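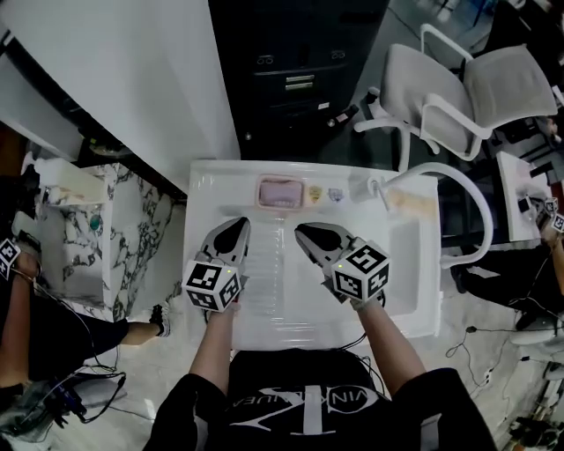 Siddiqui replied that the save file was fine and that the fault was in the 3 July patch, which reset cloud sync on every account with more than 1,000 songs.

Ticket: Brorkham (rhythm game), song library missing after update
Publisher: Didby
Status: Open, waiting on publisher

Reported problem: Player updates the game, starts it, and the library shows only the 10 songs that come with it. Purchased tracks are listed in the store as owned but have no download button. High scores are still there.

Tried so far:
Restored licenses from the account menu. No change.
Signed out and back in. The library filled up, then emptied again at the next launch.
Deleted the local cache and left the save data alone. Tracks came back and stayed for three launches.

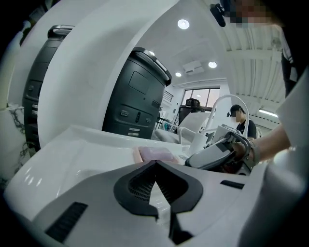
Sponge on the white casing, gripper at right.

Workaround for now: turn off cloud sync, delete the cache, restart, then download the tracks again from the store page. Leave sync off until Didby posts a fix. Players on the Nemstead server should also set their region again by hand.

Last update 15 February 2026: same fault confirmed on a second account. Log sent to Didby.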